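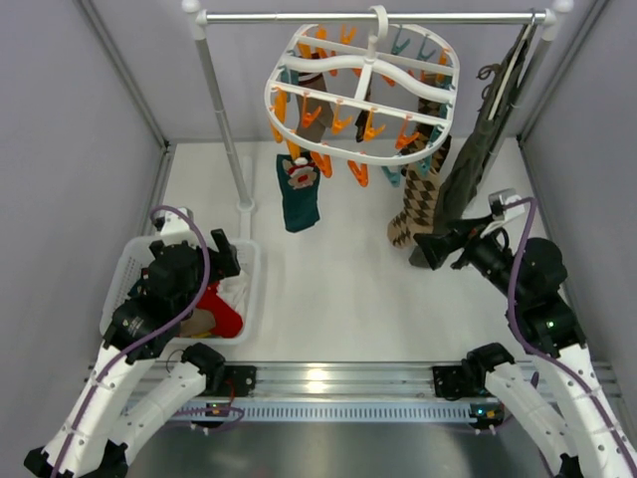 Re: Sock dryers, the oval kind
From: Anju Khurana
To: household-list

Ginette Ouellet wrote:
> Has anyone used one of those hanging sock dryers with the pegs
> already attached? I'm doing laundry for five in a flat with no
> balcony and the socks take up half the rack. Also, do you peg at
> the toe or the cuff?

Hi Ginette,

Yes, we've had one since November. It's a white plastic oval with pegs around the rim and along the ribs, and it hooks over the bar of an ordinary rack. I keep it in the middle of the bar so there's still space at the end for something long.

I peg at the cuff. Toe pegging left marks on my thicker ones. Long socks need watching, as the feet can reach the floor if the bar is low. Raise the bar or fold them over a rib.

Orange and teal pegs were meant to be a system here, one colour per person. It lasted about 11 days.

Lok-yiu Peng asked me off list about the Kener rack. Ours is 147 cm wide and it's fine, but check the feet are pushed fully onto the poles before you load it.

I bring the basket over and hang socks first, cloths last.

Anju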